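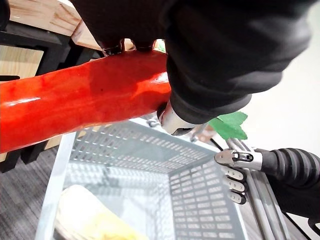
Jandcombe Adult Learning — Food and Home Department

She taught her first evening cooking class here at 41, she says, no, wait, at 40, and she has been correcting herself out loud in front of students ever since. We caught up with our soup-and-stews instructor over a very large pot of tea, and the tea went cold long before we ran out of things to ask her.

"People come in thinking they can't cook," she told us, "and then you find out they've been feeding a family of five for years. They just never had anyone say it was good." Her first session is always onions. Everybody chops, everybody cries a little, and by the break they're all talking — to her mind that's half the course done already.

Did she learn at home? Not much, she admits. Her mother guarded the stove, and it was an aunt over in Momley who finally let her stir something. "It was lentils. I burned them. She ate two bowls and asked if there was any more."

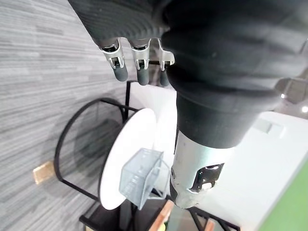 Momley, March

These days she keeps 118 recipes in a shoebox, most of them in other people's handwriting, and a good many came from former students who still drop by on class nights. She won't pick a favorite, though we did try. She did let slip that the barley soup is coming back next term, with more dill this time.

"Bring a container with a lid," she said as we were putting our coats on. "There's always too much, and I'm not carrying it home on the bus."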